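The Wren Count

Sadao Yokoyama had been at the Reltcombe marsh station since April, and in that time he had banded 141 marsh wrens. The job paid little. It came with a cabin, a truck and a propane stove with one good burner.

He got up before light and opened the nets along the north dike. Marsh wrens are small brown birds with a white stripe over the eye and a tail they hold straight up. The males sing most of the night in the breeding season, a dry rattle like a sewing machine, and by the third week he slept through it.

On May 12, 2025, he took a male out of net 2 that already had a band. It was an old one, worn thin on the edge that faced the foot. He turned the bird on its back in the bander's grip and read the number twice with the hand lens, then wrote it on his wrist in pen.

Back at the cabin he looked it up. The band had gone on at Primurham, over 200 miles south, and the bander had signed the card Pavlović. Under remarks there was one line: sings wrong.

He read that again. Most remarks were about mites or missing feathers.

The next morning he went out with a folding chair and the Gekier recorder, which was heavy and older than he was, and sat down where the cattails were thickest. The male with the old band had staked out a piece of marsh the size of a parking lot. He had built five nests in it already, domes of wet cattail leaves with a hole in the side. Four of them were shells with no lining, the kind males build to show a female around. The fifth was a little lower and better hidden.

The bird sang from the top of a stalk. It started with the same few buzzing notes as the others, then dropped into a low churr that Sadao had never heard from a wren. He taped it until the batteries gave out.

He wrote to the address on the card. He didn't expect much. People moved, or quit, and the card was several years old.

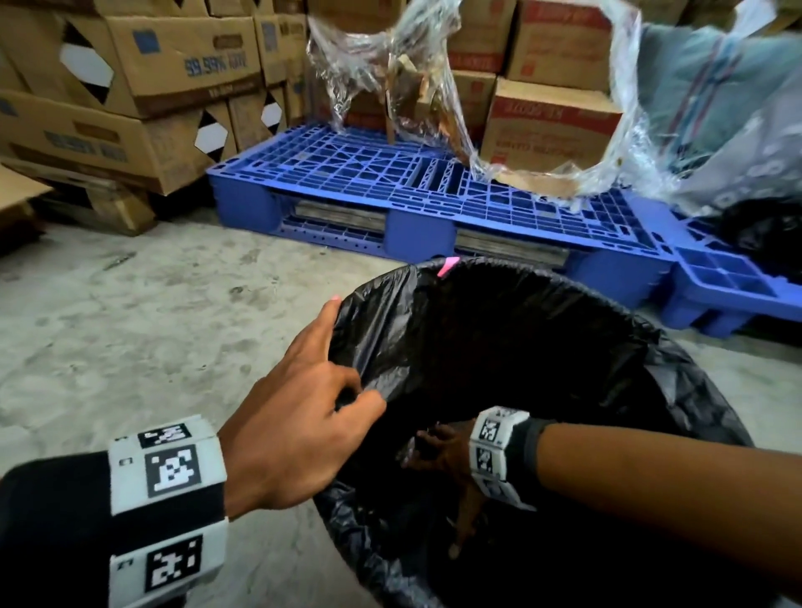
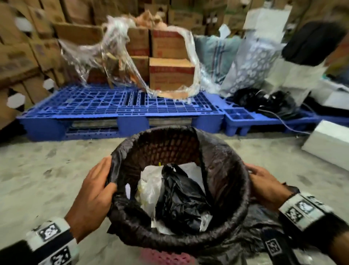
What does a marsh wren do with the nests it doesn't use?
The male leaves most of them standing in the cattails, and he or a fledgling may roost in one on a cold night.

Sadao had said as much in his letter to Primurham, mostly to fill the page. The answer came in a brown envelope, with a cassette in it and half a sheet of paper.

"That bird grew up beside our pump house," Pavlović had written. "The pump made that noise all spring. I think he learned it along with the rest. We took the pump out the next year, so he and I are the only ones left who remember it. Please tell me whether he has a mate."

Sadao played the cassette at the kitchen table. It was a pump, running in water, with wrens behind it. He played his own tape after it. The pitch was a little different but the rhythm was close.

He went out to the chair again that evening. He waited until the light was nearly gone, and the mosquitoes found the gap between his collar and his hat. The male sang his buzz and his churr from the same stalk. Down in the leaves something moved near the fifth nest – a second wren, carrying a piece of down as big as her head. She went in at the side hole and came out without it. She made the trip again, and then it was too dark to see.

He wrote it down that night, the time and the wind and the behavior, in the columns meant for them. Then he took a clean sheet and wrote to Primurham that the bird had a mate, and that she was lining the nest with cattail down.

In June there were young in it. He banded them when they were old enough, sitting on an upturned crate with the marsh water over his boots. The male scolded him the whole time from a few feet away.

One of the young was a male, though he couldn't have told that by looking. He found out the following spring, when he opened the nets in the dark and heard the pump start up at the far end of the dike, and a second one answer it from the south side.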